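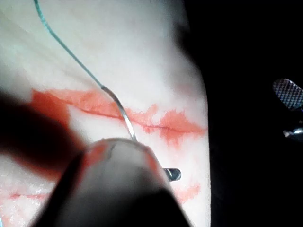 Gripper and Camera Working Group
Minutes of the meeting held 30 Jan 2021

Present: Séverine Bouvier (chair), Zdislava Vaněk (minutes), bench team, software team
Apologies: purchasing

1. Minutes of the last meeting

Approved with one correction. Under item 4 the December figure for recorded suture passes should read 3,498, as in the log. The earlier number left out the passes done on the second pad.

2. Wrist camera on the suture bench

The group looked at a wrist view of the stained practice pad with the needle over the slit. Séverine said the needle, the thread and the slit are all clear enough to label. The teal-green thread stands out well against the pale pad, and the place where it joins the needle is easy to find.

Two problems were noted. The gripper tip takes up the bottom center of the view and is out of focus, and the point of the needle is hidden behind it. The point is what the planner needs most. The light is also strong on the pad and falls off to black on the right, where the jaw with the cross-hatched grip sits. The software team can work with the dark background but would like more light on that jaw.

Zdislava asked if the camera could be moved outward on its bracket. The bench team said yes, but the cable would then rub on the wrist joint at full rotation. A new cable guide would have to be printed first.

Agreed: try one new camera position with the current lens before looking at any other camera.

3. Gripper comparison

Two grippers are under test, the Kulero and the Odoi. Both have been run on the same arm with the same controller settings.

Kulero: holds a curved needle firmly and does not let it roll during the drive. The rounded fingertips are wide and block more of the wrist view. Fingertip change is quick and needs one tool.

Odoi: narrower tips and a better view. The needle turned in the grip on several passes when the drive angle was steep. The bench team thinks a different tip surface would help. Changing tips means taking off the cover and redoing the zero position, and the operators do not like it.

There was a long discussion about whether the two had been given a fair run. The Kulero has done 2,000 passes and the Odoi only 700, and most of the Odoi passes were done before the force limit was changed. Séverine does not want a choice made on that basis. Zdislava agreed but pointed out that the Kulero loan has to be returned or paid for soon.

Agreed: run 100 more passes on each gripper with the new force limit, same operator, same needle type. No other changes during the run.

4. Controller

The Utell controller is installed and talking to the arm. Software reported that the stop signal works from both the pendant and the bench switch. Grip force readings come in late compared with the camera, and the delay is not constant. Logs have been sent to the supplier and there is no answer yet.

The old controller stays connected until this is fixed. Runs for item 3 will use the old one.

5. Pads and staining

The orange-red stain gets onto the gripper. The smear on the rim of the tip was mentioned. Bench team will wipe the tips between sets and write it on the run sheet — this was being done by some operators but not all.

Software asked for some passes on unstained pads as well. The stained band helps the program find the slit, and they want to know how much. These will be kept in a separate folder and will not count toward the gripper comparison.

Glare on the glossy part of the pad was raised. A diffuser over the lamp was suggested. Left for now so that the lighting stays the same through item 3.

6. Budget

Zurico has sent a revised quote for the spare wrist bracket. Purchasing to confirm that it includes the mounting screws. No decision on a second arm.

7. Actions

Bench team: print cable guide, move camera, send new views to software.
Bench team: run both grippers as agreed under item 3.
Software: measure the force delay again with the latest Utell firmware.
Zdislava: ask for an extension on the Kulero loan.
Séverine: speak to purchasing about the Zurico quote.

8. Next meeting

To be set when the runs under item 3 are finished. Zdislava will send out the run sheets beforehand.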